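About Tekia

Tekia is a small language school in Andstead. We teach the local language to adults who came here for work, for family or for study. Our lessons are in the evening and on Saturday morning, and most of our students come to us after a full day on the job.

We started with 2 groups in rented space above a shoe repair shop. In the first years we had no website and people found us by a paper on the door. Since then 1,717 students have finished at least one course with us, and many of them took the next one also.

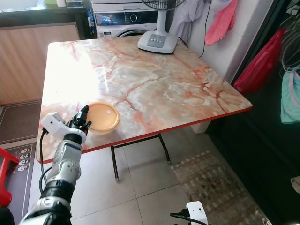

Our courses go from complete beginner to upper intermediate. Before you join, we talk with you for half an hour and you write a short text. There is no grade for this. We only want to place you in a group where you will not be bored and will not be lost. If after the first week the group feels wrong, tell the office and we will move you.

We use our own textbook, the Hillberg Reader, now in its second edition. It has short texts about renting an apartment, calling the doctor, reading a bill and speaking with a teacher at your child's school. The grammar is at the back – we know that some students like to start there. 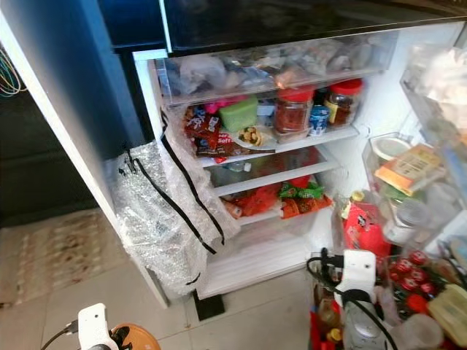

Every beginner course has a unit on food and shopping, and it is usually the loudest evening of the term. Students learn to ask for weight, price and date, and then they describe what they have at home. Simple things give good sentences: two jars with red lids stand on the upper shelf, the small can is blue and white, the green block is on the left. From such sentences we come to prepositions, which are difficult for almost everybody, and we stay with them for two more lessons.

The teachers at Tekia all learned at least one foreign language as adults. For us this is a condition of work. A person who has once stood silent at a post office counter will wait more patiently for your answer.

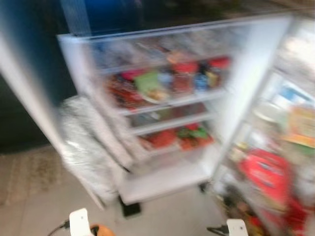 We also have a conversation club, the Li Circle, named after the street where it first met. It is free for present and former students. New topics are put on the notice board each month; in February the topic was weather and small talk, and 722 is the number of the bus which stops near our door.

From Apr 3, 2020 all groups meet online, at their usual hours. The office answers by e-mail and by telephone on working days. For questions about fees, certificates or a break in your course, please write to us first and include your group name.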